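"Come in, come in, we're just getting going!" Natália Hudec was already waving people through the door when I got to the Wiltov open day on April 17, 2024. She runs the demonstrations, and she had the robot arm working before I had my coat off.

"People expect something fast and scary," she told me. "Then they see how gently it moves and they want to stay all afternoon." 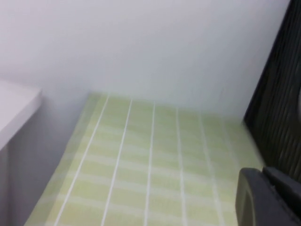 Starting with paper

Paper is her favorite thing to talk about (I didn't expect that!). The product booklets lay on the green grid mat, next to a black basket, with the gripper right over them.

"A box is easy," Hudec said. "Paper bends, it slides, the sheets stick together. I've spent 2 years on this and I still get excited when it goes well."
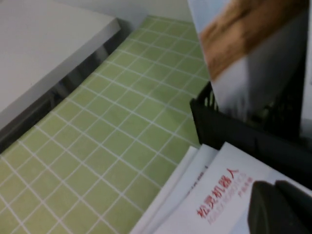

Learning the corners

I asked how much room the arm needs. "Less than you'd think, but it has to cope with real rooms," she said. "Walls, tiles, boards leaning on things. We don't tidy much before a session, and I like it that way."

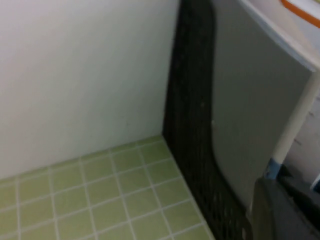

Catrin Gethin wanted to know if an arm like this could help in a small library, where returned leaflets pile up every day. Hudec loved the question. "Yes, please, send me your leaflets! The more kinds of paper we try, the better."

Before I left we got onto outdoor machines, the sort that drive over sand and kick up a great cloud of it. Would she swap? "For a week, maybe," she said, laughing. "Then I'd miss my booklets."
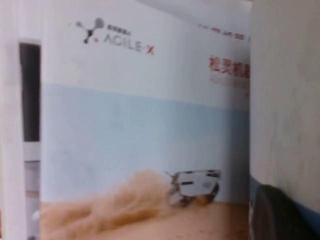

CLIRUDERO, February

Hudec and I had first spoken by phone two months earlier, when the open day was still a plan. "Bring questions," she said then. I brought three pages of them, and we got through most.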